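Accueil Explorer Notifications Messages Profil

Kimutai Masanja
Fil – tri de la vaisselle, suite et (presque) fin

1/
Bon. Placard du haut vidé ce matin. 17 bols. Pour 2 personnes. Je sais pas comment on en arrive là.

12 réponses · 31 j'aime

2/
Règle que je me suis fixée : ce qui s'empile reste, ce qui s'empile pas part. Pas de sentiment. Enfin si, un peu, on verra au 5.

3/
Les grands saladiers Skumum → cave. On les sort en juin pour les repas dehors et c'est tout. Le ébréché, poubelle direct. Pas de « je le garde pour les clés », j'ai déjà un bol pour les clés

4 réponses · 18 j'aime

4/
Les dépareillés maintenant. Le plus long. Je les prends par paires : un dans l'autre, je regarde si ça coince, si ça balance, si je supporte les couleurs ensemble. Celle-là elle passe. Magenta-violet dedans, bord à bandes bleues et orange dehors, sur le bois clair ça claque
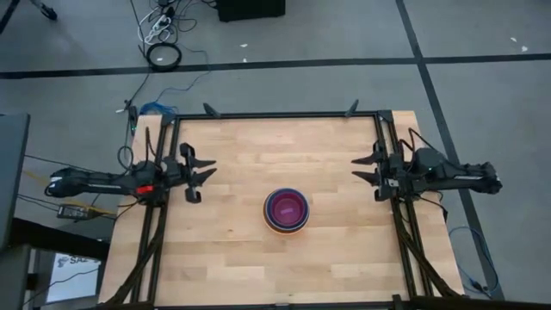
5/
Le sentiment, donc. Le bol à soupe de chez Bouzid, acheté le jour de l'emménagement, s'empile avec rien du tout. Trop évasé. Il reste. Voila.

9 réponses · 54 j'aime

6/
Question rangement : quelqu'un a essayé les étagères à glisser Trirnness ? Mon placard est profond, tout ce qui est au fond je l'oublie. D'où les 17 bols je pense. Je veux pas percer – location

7/
On me demande pour les rayures quand on empile. Un rond de feutrine entre les deux, ou un essuie-tout plié en 4. Le feutre c'est mieux mais faut le découper et j'ai la flemme. Les bols de tous les jours je mets rien, ils tournent trop vite

6 réponses · 22 j'aime

8/
Bilan provisoire : la pile du quotidien à hauteur de main, les grands en bas, un carton pour la ressourcerie. Le carton est déja dans l'entrée, si je le rouvre c'est foutu

9/
Demain les tasses. Là j'ai peur. Ma sœur veut récupérer les Jolside, si elle répond pas avant midi elles partent avec le reste

636 j'aime · 41 partages · Afficher plus de réponses

Nous utilisons des cookies pour améliorer votre expérience. Accepter Refuser Paramétrer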